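Pumwood library drops late fees, brings back the return cart

PUMWOOD - The public library will stop charging late fees in May, ending a system that most borrowers in town dealt with by never setting foot in the building again.

The change wipes out 723 blocked cards, some of which have been blocked long enough that their holders now have children with blocked cards of their own. Under the old rules, a card was frozen once its fines passed $3. A frozen card could be unfrozen by paying at the front desk, in cash, with exact change, while a line formed behind you.

"It was a good way to keep people from bringing things back," the library said in its notice, a sentence that took a certain amount of nerve from the institution that ran the program for four decades.

Fines brought in a little over $2,000 last year. The library spent $4,000 over the same period on the software that tracks them, the envelopes that announce them and the postage that carries the envelopes to addresses where the borrower used to live. The town council was shown both numbers on one slide. Discussion was brief by local standards, meaning it ended before the building's heat shut off for the night.

There was some opposition. One resident argued that fines teach responsibility, and allowed under gentle questioning that he hadn't paid his. Another wanted to know whether people who had paid up over the years would be getting their money back. They will not. The council did offer its thanks, and moved on to the culvert.

Overdue items won't simply drift off into the world, at least on paper. Anything kept more than six weeks past its date will be billed at replacement cost, and the bill goes away when the item comes back. Renewals will be automatic, up to three times, unless someone else is waiting. If someone else is waiting, the borrower gets a text, then a second text, then a phone call from the front desk, and people who have had the phone call say the fine was easier.

The rule covers books, audiobooks, magazines, puzzles and the two telescopes. It doesn't cover cake pans. The cake pans are run by a separate sign-up sheet, whose rules are older than the computer system and, going by the tone of the posted notice, not open for discussion. A borrower who returns a cake pan dirty will continue to hear about it.

Along with the new rule comes an old object. The wheeled return cart that used to stand outside the Paredes grocery on the east side of town is going back to its spot beside the ice machine. It was pulled years ago after a run of what the library calls "non-book deposits," a category that took in grocery receipts, a great many coupons, half a rotisserie chicken and somebody's tax return, completed and signed. The tax return was forwarded. The library has declined to go into detail on the chicken.

The new cart has a narrower slot. It was tested against the thickest thing in the collection, a history of canals that hasn't left the shelf since it was bought, and against a chicken.

Paredes agreed to host the cart at no charge, on the condition that it be emptied daily and that the store not be asked any questions about books. The library's van will stop there at 8 in the morning, when the lot is mostly given over to delivery trucks and people eating breakfast in their cars. Anyone hoping to slip in a very late book without being seen is advised that the bench by the ice machine is occupied from opening on, by the same four retirees, and that they will look at the spine.

Other towns in the county have been through this already and report that the sky stayed where it was. Clumamus dropped its fines two years ago and got back a pile of books it had long since replaced, among them three copies of the same diet guide, all returned in the same week in January. It has since held a book sale. The diet guides didn't sell. They were offered to Pumwood, which said it would think about it, and has been thinking about it ever since.
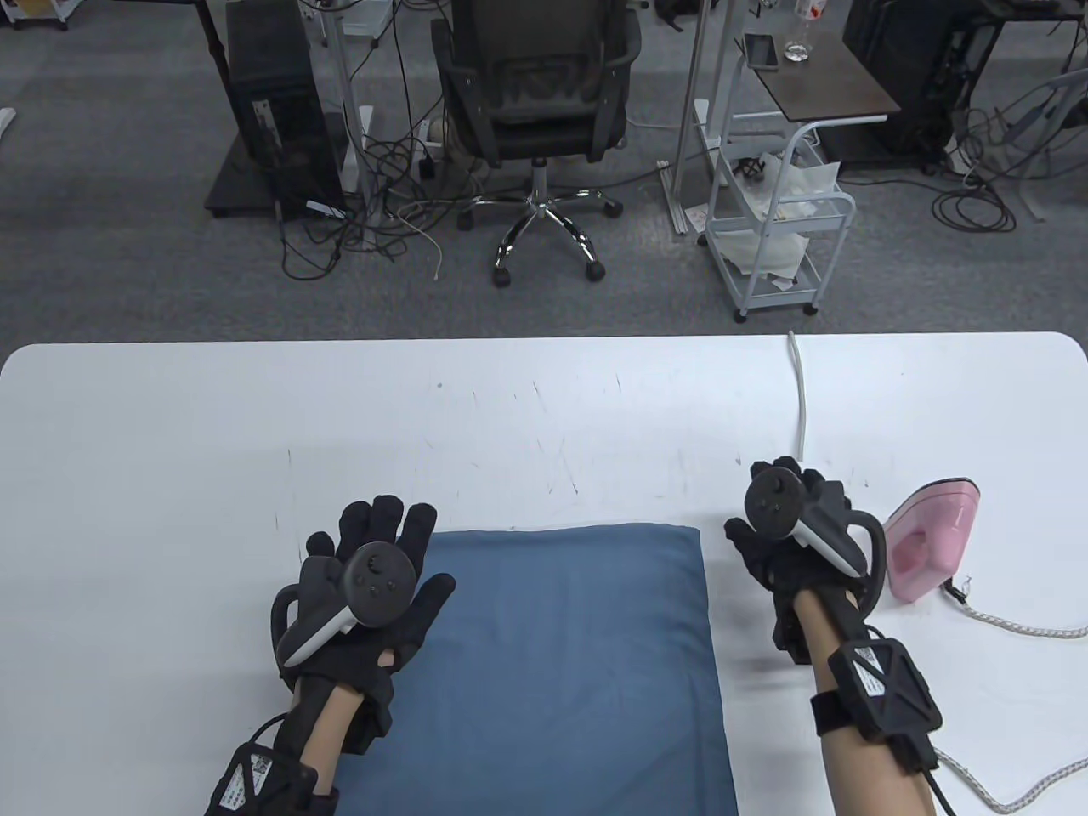
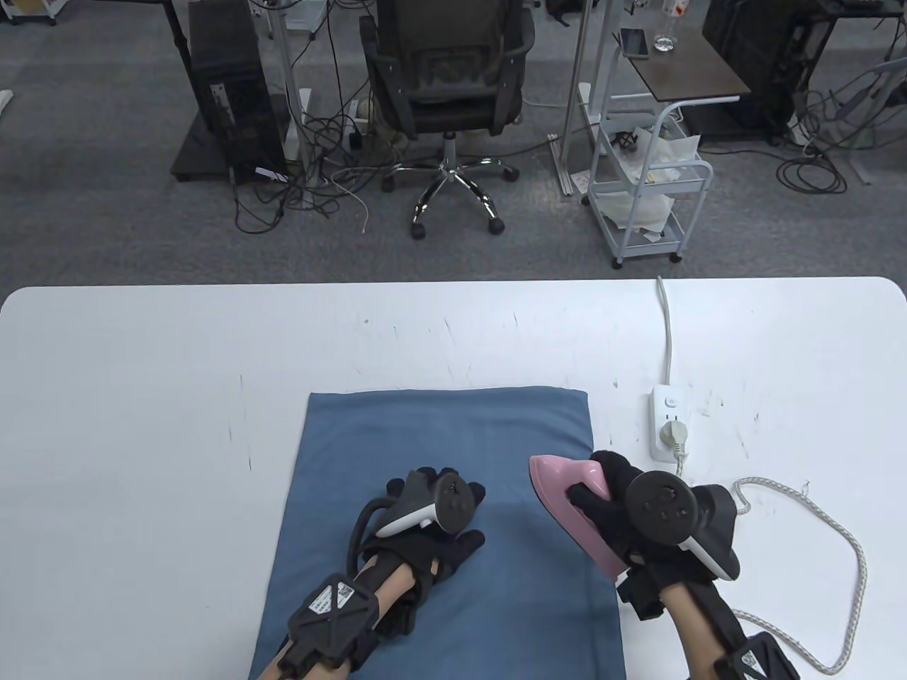
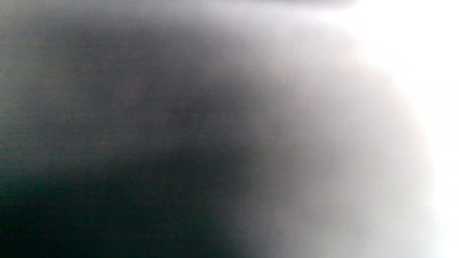
Pumwood's own worry is shelf space. The library has weeded its collection hard since the reading room was cut in half to make way for the permit office, and there is a real chance that 723 forgiven households could return more books than the building can hold. The plan for that is a row of folding tables in the hallway. The hallway is also where the permit office keeps its line, so residents waiting to ask about a deck will soon have plenty to read, most of it published before the deck code.

The forgiveness is automatic. Cardholders don't need to call, write, fill in a form or explain what happened, although the front desk expects that they will explain anyway. Staff there have been hearing the explanations for years and can sort them by season. In winter, the book is in the car and the car is under the snow. In spring, the book was lent to a sister. All through the summer it is at the lake, and by fall it has been in the lake.

Anyone who has lost the card itself can get a new one with a piece of mail and something showing a name. The replacement card costs a dollar. A councilor pointed out that this was, in its way, a fee. The library replied that it was a card, and that cards cost a dollar, and the point was allowed to rest.

The tracking software goes at the end of the month, when the contract with Zarkden runs out. Its replacement handles loans and renewals and has no screen for fines at all, so a future council that changes its mind will have to buy the old program back, presumably at the new price. Zarkden has sent the library a farewell email with a survey attached. The survey was due last week and the library has not filled it in. There is no penalty for that either.

For the switch, the catalog will be offline for one afternoon in May. During that time books can be checked out by writing the title and your name on an index card. Older patrons have asked whether it could stay that way. The library said no, and then, after a few more of them had asked, said it would keep some index cards at the desk.

The last fine under the old system has not been collected yet, and there is mild competition for it. The front desk has been asked by several people whether they could pay it and have the receipt framed. It can't take reservations. Whoever comes in late on the last afternoon with a book and exact change will be charged in the ordinary way, and will get the ordinary receipt, which fades in sunlight.

The question of the big debts came up, too. The highest balance on the books belongs to an account that borrowed a single cookbook and was charged daily until the system hit its own ceiling and stopped counting. The library won't name the cardholder. It will say that the cookbook was a popular one, that it was replaced twice, and that the desk would still be pleased to see it, stains included. The retirees at Paredes have a theory as to whose it is, and will share it with anyone who sits down.

Hours aren't changing. The library is open from 10 in the morning until 6 in the evening, and closes for lunch on days when only one person is working, which can be determined by trying the door. The return cart at Paredes will be available whenever the store is open. The slot in the library's own front wall is open all night, as it has always been, though it sticks in wet weather and needs a push on the left side.

Telescopes should not be put through either one.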